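Call for Participants: The Lalon Household Diary

The Lalon Household Diary is looking for people who are willing to write down what happens in their homes over one winter. We want to hear about chores, meals, repairs, sleep, laundry, shopping, and the things that get put off until next weekend. You do not need to be a good writer. Most of the diaries we already hold are short notes, and many of them have spelling mistakes and coffee stains.

The diary runs for 13 weeks. Each household picks one main writer, who fills in an entry on at least four days out of every seven. Other members of the household may add to it if they want to. An entry takes most people ten to fifteen minutes, and you can write it at any time of day.

Our aim is 2,000 households. So far 1,163 have signed up, most of them in Lernden and the towns along the river. We are short of writers in Jirkach and in the farm country north of it, and we are also short of renters, people who work nights, and people over 70 who live alone. 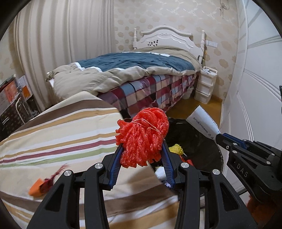
Paper or online

You can keep your diary in a printed notebook or on our website. The notebook is mailed to you free, along with a prepaid envelope for sending it back. If you choose the website, you will need an email address and a password, and you can use a phone or a computer. Please stick to one or the other. We had households switch halfway through the last time and it took a long while to match up their pages.

What to write about

Each week has a topic printed at the top of the page. The first is mornings, the second is who cooks and who cleans up, and later weeks cover bedrooms, storage, money, pets, visitors, noise, and being sick at home. You may ignore the topic if something else is on your mind. A pipe that burst is worth more to us than a paragraph on a topic that doesn't apply to you.

Please write about what people did and not only what they meant to do. If the bed wasn't made all week, say so. If you bought a shelf in March and it is still in the garage, we would like to know that too.

Who can take part

You must be 18 or older and live at an address in the county for the full diary period. Apartments, houses, mobile homes, and shared rentals all count. College dorms do not, and neither do hotels. Only one diary per address, please. If you have roommates, ask them first, and leave out anyone who says no.

You can write in English or Spanish. Large-print notebooks are available. If writing by hand or typing is hard for you, you can leave your entries on our phone line and we will type them up. 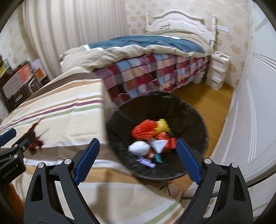 Lernden, October 2019

Sign-up is now open for the winter round. It closes on the last day of this month or when we reach our number, whichever comes first. Notebooks go out in the second week of November and the first entry is due in the week after Thanksgiving.

Payment

Households that finish the diary receive a $60 gift card. If you stop before the end but send back at least six weeks of entries, you receive $25. There is no payment for less than that, but we would still like to have the pages. Cards are mailed once the diary has been checked in, so allow a month.

Privacy

Your name and address are kept apart from your diary. Before anyone outside the project reads it, we take out names, street names, employers, and schools. The finished diaries will be kept in the local history room at the Ó Gríofa Library in Lernden, where readers can ask to see them. You can ask us to hold yours back for ten years, or to remove it - the form for this is inside the back cover of the notebook and on the website under My Diary.

How to sign up

Fill in the short form on this site, or pick up a paper one at the front desk of the Ó Gríofa Library or at the Jirkach town office. The form asks for your age group, how many people live with you, whether you rent or own, and which kind of diary you want. We will write back within two weeks to tell you whether you have a place.

Information evenings will be held in both towns before the sign-up date ends. Sample notebooks will be on the tables to look through. Parking at the Jirkach office is in the rear lot - the front spaces are for permit holders until 6 p.m.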